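Subject: Re: Hand budget for next year, sim first or hardware first?
Date: Oct 14, 2026

> We have to put a number in for the hand by February and I still don't see
> why we can't order two now and sort out the software when they show up.
> The Gakulik quote is good until the end of the quarter. Can somebody who
> has been running the sim tell me what we're waiting for?

That would be me, I guess, so let me have a go at it.

I don't think we're waiting for much, but I'd order one hand and not two. The quote has the hand itself, the wrist adapter and the spare fingertips as separate lines, and the spare fingertips are what bothers me. We went through a silly number of tips on the old Pruvell gripper and I never budgeted for them, so it all came out of the travel line and I heard about it for months. This time I want the tips in the plan from day one — 400 for the first set and the same again for the second half of the year.

Then there's compute. I've been running the kitchen tasks on the Bestley workstation, and last week's batch was 697 grasps on the cup task. 648 of those finished with the cup still in the hand. I'm happy with that for sim, but please don't paste it into the proposal as if it tells us what the real hand will do! We have one cup model and one countertop, and our contact settings are pretty generous.

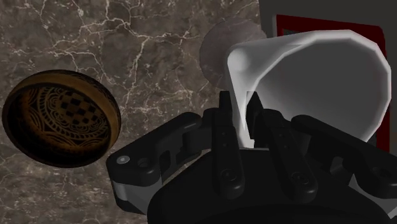
Cup grasp in the kitchen sim, with the wooden bowl next to it.

What I like about the cup task is that it makes you think about what else you need to buy. The fingers take up a lot of room, and once you start putting bowls and things on the counter you care about clearance, and then you care about which wrist you got. The short adapter is cheaper. I would still get the long one. If anybody on the list has used the short one around clutter and was fine with it, tell me and I'll change the line.

So what I'd put in for now:

one hand, long adapter
2 sets of fingertips
a second GPU for the Bestley box (it has the slot, I checked)
the support contract, first year only

The second hand can go in as an option for the year after. Maillard told me they'd hold the price on a follow-up order if we mention it on the first PO, so let's mention it. I don't have that in writing yet and I'm going to ask again.

Still missing: shipping, and whether the table mount we own fits the new base. I'll measure it when I'm back in the lab. If it doesn't fit we need a plate made, and the shop was slow last time, so that should go in early too.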